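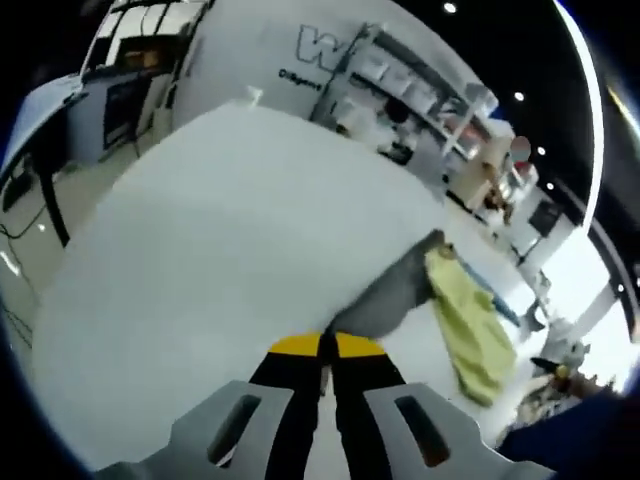
Grid emission factors: annual average or hourly?

stomden40
Nov 17, 2020
I'm doing the carbon accounts for a small site in Sidholm. The utility publishes one annual factor, 253 g CO2 per kWh. The Fujimoto meter logs hourly use, so I could apply hourly factors instead. Is the extra work justified?

baseload_b
Depends on your load shape. A flat load gives nearly the same total either way. If most of your use falls in the evening peak, the annual figure will understate it.

nustberg_grid
I disagree with using hourly averages at all. If you want to know what a change in load does, you need the marginal factor. On the Nustberg feed it hit 739 g one evening in June while the average looked fine.
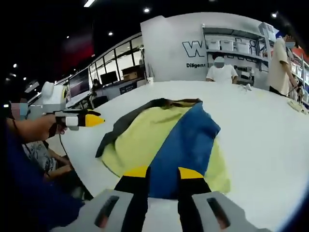

The plant that ramps up for the next kWh is usually gas or coal, and the average hides that.

baseload_b
Marginal is for comparing projects. He asked about an inventory. Mixing the two means the site totals no longer add up to the grid total.

stomden40
It is an inventory. Load is mostly 4 pm to 9 pm. I ran last June both ways and hourly came out 13 percent higher.

nustberg_grid
Then report hourly, state the source of the factors, and keep the annual number in a footnote. I'd still run marginal before you buy batteries.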